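Movard opens repair counter for school bags and travel bags in Kendum

KENDUM, May. Movard, the family company which has repaired shoes and leather goods in Kendum since the time of the owner's grandfather, is opening a second counter only for bags. The new counter is on Mathias Street, two doors from the old shop, and it accepts backpacks, school bags, sports bags and soft suitcases from all makers.

The opening follows a trial period over the winter. During this period the old shop accepted bags together with shoes, and 763 bags were brought in. This was much more than the family had expected, and by the end of the trial the shelves behind the counter were full and shoe customers had to wait longer than they are used to.

"My father told me that people would not pay to repair a bag with a textile body," says Ziad Haddadin, owner of Movard. "He had good reasons to think so, in his time. But the customers came with bags which they have carried for many years, and they did not want a new one. They wanted the zipper to close again."

According to the company's records, the zipper is the most frequent cause of a visit. After it come the shoulder straps, which open at the seam where they join the back panel, and then the buckles. Holes in the bottom are less frequent than the family had supposed. Movard replaces only the slider when the teeth of the zipper are still good, and this work is usually ready on the same day if the bag is brought before noon.

The new counter is managed by Lina Haddadin, who learned industrial sewing at the Flinine workshop before she returned to the family company. She has brought with her a system of paper tickets, in which every repair is written down together with the kind of thread and the width of the webbing used. If the same bag comes back after some years, the repairer can see at once what was done to it.

"With shoes you know the construction almost before you take them in the hand," says Lina Haddadin. "With backpacks each maker has another idea. Sometimes the lining must be opened on one side in order to reach a strap from the inside, and afterwards it must be closed so that the customer does not notice it. This takes patience, and it is also the part of the work that I like the most."
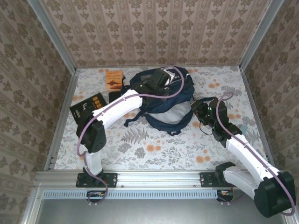 Does a backpack have to be washed before it is brought to the counter?

It has to be empty and free of sand and crumbs, but a full wash is not needed; wiping the outside with a damp cloth and shaking out the pockets is enough for most bags.

Prices are shown on a board at the entrance and are the same for all makers. A new slider costs 4 dollars. Sewing one shoulder strap back into its seam, buckle exchange and new webbing are priced by the size of the part. For bigger work, for example a complete new main zipper, the customer receives a written price first and may take the bag home again without paying anything.

Movard asks customers to remove all personal things from the pockets, including the small inside pocket which is often forgotten. During the trial period the family collected house keys, bus cards, one tooth in an envelope and a large quantity of pens. All the objects with a name on them were returned. The pens are in a cup at the counter and may be claimed.

The room on Mathias Street was formerly a stationery shop, and its wide wooden drawers have been kept. They now hold 2,000 sliders and pullers, sorted by size and by material. Part of this stock was bought from Samer Awwad, who has closed his luggage shop in the lower town after a long career and has agreed to advise the family during the first months. Many of his pieces belong to suitcases that are no longer made, and Movard expects that they will be useful to older customers especially.

Schools in Kendum have also shown interest. From the start of the next school year, the company will collect damaged bags at Kendum Middle School once a month and bring them back repaired the week after. Parents fill in a short form and pay at the counter or by bank transfer.

"We have a shelf with bags that were left behind, and many of them have only one thing broken," says Rhonda MacPherson, who is responsible for the school office. "A child does not tell at home that the strap is torn. The child carries the bag on the other shoulder until spring. It is good to have a form which we can simply put in the folder."

For bags which their owners do not want anymore, Movard has placed a box near the door. The usable ones are repaired in quiet hours and given to families through the school office. The others are taken apart for buckles and webbing. So far 75 bags have been repaired in this way, mostly by Haris Bukhari, an apprentice in his second year, who will divide his time between the two counters.

The company does not accept bags with wheels that have a hard shell, and it does not renew waterproof coating. Leather handbags continue to be accepted at the old shop, where also the shoe repair remains without changes.

The bag counter opens at 8 a.m. and closes at 5 p.m., with a pause at midday. No appointment is necessary. Customers who come for the first time are asked to leave a telephone number, so that they can be called when the work is ready. Finished bags are kept for three months.

Press contact: Lina Haddadin, Movard, Mathias Street, Kendum. Visits by the local press are possible in the morning hours after a call to the shop.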